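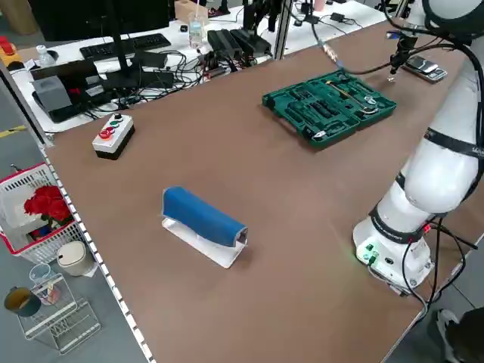
작업을 가르치는 도중에 손으로 끄는 방식에서 원격 조종 방식으로 바꿀 수 있습니까?
기록을 멈춘 상태에서만 바꿀 수 있습니다. 한 시연 안에 두 방식이 섞이면 Lernano가 저장을 거부하므로, 현재 시연을 끝내거나 버린 뒤 방식을 바꾸고 새 시연으로 시작하십시오.

4장. 시연으로 작업 가르치기

이 장은 Lernano 교시 소프트웨어에서 시연을 기록하고 저장하는 절차를 다룹니다. 설치와 네트워크 설정은 2장, 팔의 영점 맞추기는 3장을 보십시오. 개정일 2019년 7월 17일.

4.1 시작하기 전에

1. 제어기의 전원을 켜고 Lernano 첫 화면에 "대기"가 표시될 때까지 기다립니다.
2. 사용할 팔을 선택합니다. 양팔 작업이면 두 팔을 모두 선택합니다.
3. 비상 정지 버튼을 한 번 눌러 팔이 멈추는지 확인하고 해제합니다.
4. 작업물을 시작 위치에 놓습니다. 시작 위치는 작업 카드에 적어 둡니다.
5. 속도 제한을 초당 100 mm로 설정합니다. 처음 가르치는 작업에서는 이 값을 올리지 마십시오.

주의: 팔이 움직이는 동안에는 그리퍼 손가락 사이에 손을 넣지 마십시오. 작업물을 고쳐 놓을 때는 반드시 기록을 멈추고 팔을 "정지 유지" 상태로 둡니다.

4.2 손으로 끌어서 가르치기

1. "직접 교시"를 선택합니다. 관절 저항이 줄어들 때까지 팔을 잡고 있습니다.
2. 한 손은 손목 바로 위, 다른 손은 팔꿈치 아래를 잡습니다. 케이블을 잡고 끌지 마십시오.
3. "기록"을 누르고 팔을 천천히 첫 번째 접근점으로 옮깁니다.
4. 잡을 위치에서 잠시 멈춘 다음 "닫기"를 누릅니다.
5. 놓을 위치까지 옮긴 뒤 "열기"를 누르고 팔을 위로 뺍니다.
6. "완료"를 누릅니다. 시연 길이와 기록된 점의 수가 표시됩니다.

참고: 팔이 저절로 처지면 그리퍼 하중 값이 잘못 입력된 것입니다. 기록을 버리고 3장의 하중 설정을 다시 하십시오.

4.3 원격 조종으로 가르치기

1. "원격 교시"를 선택하고 조종기를 연결합니다.
2. 조종기 자세를 로봇 팔의 자세와 비슷하게 맞춥니다. 차이가 7도를 넘으면 연결이 되지 않습니다.
3. 연결 페달을 밟은 채로 "기록"을 누릅니다.
4. 작업을 수행합니다. 페달에서 발을 떼면 팔이 그 자리에 멈추고 기록도 일시 정지됩니다.
5. 끝나면 두 팔을 모두 작업물 위로 들어 올린 다음 "완료"를 누릅니다.
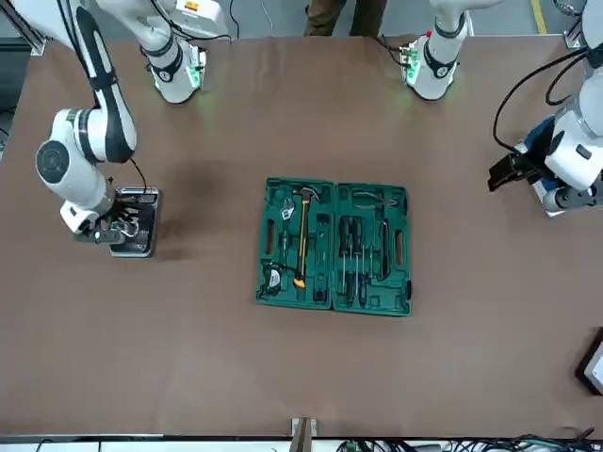

양팔 시연에서는 팔마다 맡을 구역을 먼저 정하고, 작업 카드에 "오른팔 구역"과 "왼팔 구역"을 나누어 적습니다. 구역이 겹치는 곳에는 한 번에 한 팔만 들어가게 하십시오. 오른팔 그리퍼가 금속 트레이에 내려가 있고 왼팔 그리퍼는 공구함 쪽을 향해 작업대 위에 떠 있는 배치라면, 트레이를 오른팔 구역, 공구함의 드라이버 쪽 절반을 왼팔 구역으로 적으면 됩니다. 망치가 놓인 쪽 절반은 겹치는 구역으로 등록합니다. 공구함처럼 홈이 파인 물건은 시연마다 같은 방향으로 놓아야 하며, 방향을 바꾸려면 별도의 작업으로 저장하십시오.

주의: 트레이 안에서 그리퍼를 닫을 때 손가락 끝으로 바닥을 누르지 마십시오. 오류 468(접촉력 초과)이 표시되면 팔을 위로 올린 뒤 해당 시연을 버립니다.

4.4 시연 확인과 저장

1. 목록에서 시연을 선택하고 "재생"을 누릅니다. 첫 재생은 작업물 없이 합니다.
2. 재생하는 동안 비상 정지 버튼에 손이 닿는 곳에 서 있습니다.
3. 경로가 맞으면 작업물을 시작 위치에 놓고 다시 재생합니다.
4. "일치도"가 84 이상이면 "저장"을 누릅니다. 그보다 낮으면 시연을 추가합니다.
5. 이름은 작업명, 팔, 담당자 순서로 입력합니다.

입력 예: 드라이버꺼내기_왼팔_Wojcik

참고: 4월 이전 판에서 저장한 시연은 그대로 열리지만 구역 정보가 비어 있습니다. 재생하기 전에 4.3의 방법으로 구역을 입력하십시오.

4.5 자주 생기는 문제

기록 버튼이 흐리게 표시됨: 선택한 팔 가운데 하나가 "정지 유지" 상태입니다. 두 팔을 모두 해제하십시오.

재생할 때 잡는 위치가 어긋남: 작업물이 시작 위치에서 벗어났는지 먼저 확인합니다. 위치가 맞으면 3장의 영점 맞추기를 다시 합니다.

페달을 밟아도 팔이 따라오지 않음: 조종기와 팔의 자세 차이를 확인하고 4.3의 2단계부터 다시 진행합니다.

이 장의 내용에 관한 문의는 Zilholm 기술문서 담당 Myrtle Wojcik 앞으로 보내 주십시오.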